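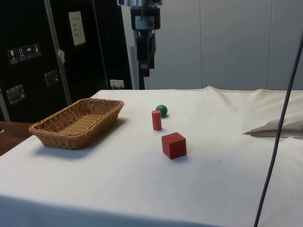 Every few months someone shares the same advice about toys: get a nice basket, put it within reach, and the small stuff will end up in it. I have my doubts. A wicker basket on a white cloth looks lovely, I'll give it that. But look at where the green ball is, and the red cylinder, and the red cube. On the cloth. The basket is empty. That is my living room on any given evening, with better linen.

I'm writing this because I've now read the Devness booklet on "calm corners" from cover to cover, all 40 pages, and I'd like those evenings back. Thread, sorry.

The claim in the booklet is that open baskets "invite" a child to tidy. Invite how? My son is three. He has been invited to eat peas since February and has yet to accept.

Page 6 says to choose natural materials, since plastic tubs "speak the language of storage". I read that out to my wife and she asked me to stop reading things out.

To be fair to wicker, it's light, it doesn't clatter when you put it down, and you can carry it one-handed with a toddler on the other hip. I own two. One has been good for years. The other came from Skuluvby and started shedding little sharp ends within a week. I found them in socks.

Nobody selling these baskets mentions crumbs. A tight weave looks tidy from above, then you turn it over and bang it and out comes half a rice cake. Try wiping that with a damp cloth. You'll be there with a toothpick, like me.

The other thing is shape. Shallow and flared is the fashion. Fine for bread. For a glossy little ball, a low side is barely a suggestion, and ours goes over the edge every time the basket is dragged across the floor. Which is the only way a three-year-old moves a basket.

Ferhat Dursun replied to my last moan about this to say his nursery room uses shallow ones on purpose, so the kids can see what's inside without tipping the lot out. I think that's a decent point and it annoyed me for most of the afternoon.

So I tested it, in my unscientific way. Deep tub for a week, shallow basket for a week, same toys, same corner. With the tub he tipped everything out to get at one block. With the basket he picked the block out and left the rest alone. Ferhat 1, me 0.

But putting things BACK? No difference that I could see. Both weeks I was the one on my knees at bedtime. The booklet has a whole chapter on this and the chapter says "model the behaviour". I have been modelling it. I'm practically on the catwalk.

Then there's sorting. Isari do a set where you're meant to have one basket for balls, one for blocks, one for pegs, 8 baskets in all if you follow the leaflet. Eight! Where does a red block go, with the blocks or with the red things? Ask a small child and you'll get a different answer before and after lunch, and I'm not sure either is wrong.

My own view, for what it's worth, is one basket and no sorting. A ball can sit next to a block overnight. They'll cope.

Someone's going to ask about the cloth. I did try a cloth. The idea is that it marks out the play space, things stay on it, and at the end you gather up the corners and pour. I like it in theory. In practice it creases, it bunches up at one side, blocks stand crooked on the wrinkles, and a white one stays white until the first satsuma.

What a cloth does do is stop the noise. Wooden blocks on a bare table at six in the morning will finish you off. So the cloth has stayed, a dark one, and I've stopped pretending it's for tidiness.

Price, because I was asked. The Kırmızıgül shop near us had a very handsome basket in the window for more than I spent on the shoes I got married in. The woman there was kind and said it would last 200 years. I said my son would like to discuss that with her.

I bought nothing. I went home and used the old one, which has a dent in it from being sat on.

A few of you have said your children put everything away without being asked. I believe you in the sense that I believe people who say they enjoy running. Send me what you do, step by step, and how old they are. "She just loves order" isn't a step.

Current state of play: basket by the sofa, one sock in it, no toys. Blocks under the radiator. I trod on the peg.

Will report back if the Devness people answer my email. I asked them what their own floors look like at bedtime.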